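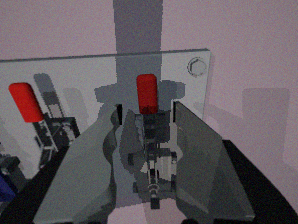 Simulated toggle clamp task, gripper at the red handle.

Dear Mirsad Popescu,

It has been a busy and rather happy October for all of us on Flulleo, and I'm so glad to have good news to share! We have now gathered 1,073 examples of the clamp task in simulation, with 6 operators taking turns at the controls. The Barrios team kindly lent us 2 more desks, and we hope to begin the first training run on Monday.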